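Fuvummont、組み込み向けボード「Zetaser」のファームウェア更新版を公開 設定領域の破損を修正

2024年11月6日 編集部

シェア 69　コメント 4

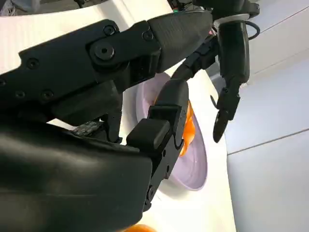

Fuvummontは、小型コンピューターボード「Zetaser」シリーズ向けのファームウェア更新版を公開した。電源投入直後に設定領域の読み出しが失敗し、起動順序や時刻の設定が初期値に戻る不具合を修正したもの。対象はZetaserの全モデルで、同社のサポートページから更新ファイルを入手できる。

不具合は、設定値を保存しているフラッシュメモリの書き込み手順に起因する。従来のファームウェアでは、設定変更時に旧領域を消去したあと新しい値を書き込んでいたため、消去と書き込みの間に電源が失われると、有効な設定がどこにも存在しない状態になった。次回起動時にはチェックサムの検証に失敗し、ファームウェアは工場出荷時の値を読み込む。ボード自体は起動するものの、ネットワークブートを優先していた機器が内蔵ストレージから立ち上がる、シリアルコンソールの通信速度が変わる、といった症状が出る。

更新版では設定領域を二重化した。新しい値はまず予備側に書き込まれ、検証が済んだ時点で有効側を示すフラグが切り替わる。書き込みの途中で電源が落ちた場合は、切り替え前の領域がそのまま使われる。領域の末尾には世代番号が追加されており、両方の領域が正常と判定されたときは世代番号の大きいほうを採用する。フラグの更新は1ワードの書き込みで完結するため、切り替え処理の途中で値が不定になる期間は従来より大幅に短いという。

同社によると、社内試験では設定の書き込み中に意図的に電源を遮断する操作を200回繰り返し、設定の消失は発生しなかった。同じ条件を旧版に適用した場合は14回の消失が確認されている。試験には専用の電源制御装置を使用し、遮断のタイミングを少しずつずらして実施した。周囲温度は室温のみで、低温および高温での結果は公開されていない。

■起動処理への影響

二重化に伴い、起動時の検証処理が1回分増える。電源投入からブートローダーへの制御移行までの時間は、標準構成で269ミリ秒。旧版との差については、リリースノートに数値の記載がない。起動時間に厳しい要件がある機器では、更新前に実機で測定することが推奨されている。

メモリの初期化手順にも変更がある。旧版では、前回起動時のトレーニング結果を無条件に再利用していたが、更新版ではモジュールの識別情報を照合し、一致しない場合に限って再トレーニングを行う。メモリモジュールを交換した直後の初回起動は、通常より時間がかかる。画面出力のない状態が続いても、基板上の状態表示LEDが点滅している間は電源を切らないこと、との注意書きがリリースノートに加えられた。

また、USBキーボードの検出処理で、ハブを二段以上経由した場合に認識されないことがある問題が修正された。設定画面に入れないという報告の一部は、この問題によるものだったとみられる。シリアルコンソール経由の操作には影響しない。

時刻の扱いについても変更が入った。リアルタイムクロックの電池電圧が下限を下回った場合、旧版は時刻だけを初期化し、利用者への通知は行わなかった。更新版ではイベントログに記録を残し、OS側からACPIテーブルを通じて状態を参照できる。電池の交換時期を遠隔で把握したいという要望に応えたものとしている。

■更新手順

更新は、USBメモリから起動する専用ツール、またはOS上で動作するコマンドラインツールのいずれかで行う。前者はFAT32でフォーマットしたUSBメモリのルートに更新ファイルを置き、設定画面の「Maintenance」から実行する。後者はLinux版のみ提供され、管理者権限が必要となる。

どちらの方法でも、初回の更新時には設定領域の形式が変換される。変換前に現在の設定をファイルに書き出し、更新後に読み込む手順が標準となる。書き出しを省略した場合もツールが自動変換を試みるが、独自の起動エントリーを登録している環境では、一部の項目が引き継がれないことがある。引き継がれなかった項目は、更新後のログに識別子とともに記録される。

変換後の設定領域は旧版のファームウェアでは読み取れない。旧版に戻すこと自体は可能だが、その際、設定は工場出荷時の値になる。セキュアブートの鍵は別の領域に格納されており、更新と復元のいずれの操作でも保持される。ただし、利用者が登録した鍵を使っている場合は、念のため控えを取ったうえで作業を進めるよう案内されている。

更新中に電源が失われた場合の復旧手順も改訂された。Zetaserは本体ファームウェアとは別に書き換え不可の復旧用ブロックを備えており、起動に失敗すると、このブロックがUSBメモリ上の更新ファイルを探す。今回の版から、復旧用のファイル名に機種の識別名を含める必要がなくなり、全モデルで共通の名称を使えるようになった。従来の名称も引き続き認識される。ただし、復旧用ブロックが参照するのは基板端に最も近いUSBポートのみで、増設ポートやハブ経由では動作しない。

■Odgate製キャリアボードでの制約

Odgateのキャリアボードと組み合わせている場合は、別途注意が必要となる。同ボードの一部は独自の電源管理コントローラーを搭載し、起動開始から一定時間内に応答がないと本体の電源を再投入する。メモリの再トレーニングが発生するとこの制限時間を超え、再起動を繰り返すおそれがある。

Fuvummontは回避策として、更新作業の間はキャリアボード側の監視タイマーをジャンパーで無効にする方法を示した。Odgateも制限時間を延長したコントローラー用ファームウェアを準備しており、1月に提供する予定としている。監視タイマーを無効にできない機種については、同ファームウェアの提供まで本体側の更新を見合わせるよう求めている。

遠隔管理ソフト「Admasu」による一括更新には、現時点では対応していない。Admasuの現行版は設定領域を単一のものとして扱い、更新後のボードに対して設定の配布を行うと、検証エラーとして処理が中断される。配布前の値は保持されるため、ボードが起動不能になることはない。状態監視や電源操作など、設定領域に触れない機能はそのまま利用できる。対応版の公開時期は未定。

更新ファイルには署名が付与されており、ツールは署名を検証したうえで書き込みを始める。ダウンロードしたファイルのハッシュ値は、リリースノートの末尾に掲載されている。旧版の更新ツールは新しいファイルの形式を認識しないため、ツールも同時に最新版へ置き換える必要がある。

なお、生産工程ですでに新ファームウェアを書き込んだ製品の出荷も始まっている。外箱の型番に変更はなく、適用済みかどうかは設定画面の最初のページに表示される版数で判別する。Linuxではコマンドラインツールの情報表示オプションでも確認できる。

コメント（4件）

kiban_memo
うちの検査装置で起動順序が勝手に戻っていたのは、たぶんこれ。電池を疑って全部交換したあとだった。更新後は今のところ再発なし。

匿名
旧版に戻すと設定が初期値になる件、リリースノートの後ろのほうに一行あるだけなので、もっと目立つ場所に書いてほしい。書き出しファイルも旧版では読めないのか、そこも不明。

serial115200
＞匿名
手元で試した範囲では、新版で書き出したファイルは旧版だと形式エラーになる。更新前に旧版で書き出したものは旧版で普通に読めた。戻す可能性があるなら、更新前のファイルを残しておくこと。

rack_no_ura
Admasuの対応待ち。台数が多いのでUSBメモリでの作業は現実的ではない。コマンドラインツールをスクリプトから呼ぶ方法もあるが、終了コードの一覧がどこにも見当たらない。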